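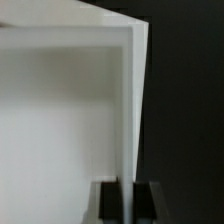

Parri: white furniture pieces, gallery 2

Welcome to the second gallery of the Parri pieces. The first gallery had 2,423 visits, which was a pleasant surprise for us, and several visitors have written to ask for closer views of the corners and the edges.

Parri is a small family of plain white pieces, made after the shapes of household furniture. It was drawn by Shirley Haslam for Momum, and Gwion Ellis has finished the surfaces. There are 30 pieces in the family when it is complete. They have no paint and no pattern, and they are meant to be looked at together with the shapes of the older Flonov series, where the walls were thinner and the corners much sharper.

The picture at the top of the page looks down into an open box. We like this view for the rim: there is one band on the outside and a second one just inside it, a little greyer, so the wall makes a step. Shirley made six drawings of this step before she was content with it.

The tall piece

Many people ask first about the tall piece, so it has its own place in the gallery. It can be understood as a small shelf or as a cubby, and we have never decided which name is better. In our own list it is only "the tall one". The top is a shallow tray with a raised rim. Under the tray the front is open, and there is a ledge inside, partway down.
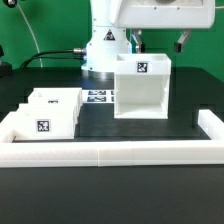 The tall white piece, front side open. The square black-and-white marker is on the upper band.

If you look at the side walls from the inside, you will find the grooves. In Flonov the walls were flat inside, and Gwion always said that they looked unfinished.

The next view is closer, and the marker lies on an upper face. The plastic is matt, so the light stays soft on it. At the left a post stands up behind the broad top, with a rounded end and a small step in its side.
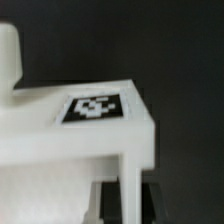

Rims and corners

A white corner is difficult to show well, as the faces are almost the same colour and only the shade tells you where one finishes and the next one starts. A dark ground helps very much. 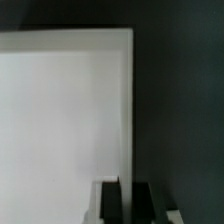 Square corner with the border on two sides. The border is a little greyer along the top.

The printed booklet of Parri has the drawings of the complete family. We made 700 copies, and they can be asked for at the Mesell reading room, at the desk near the stairs. The third gallery will be opened in September, with the low pieces.

Page last changed: Friday, March 8, 2019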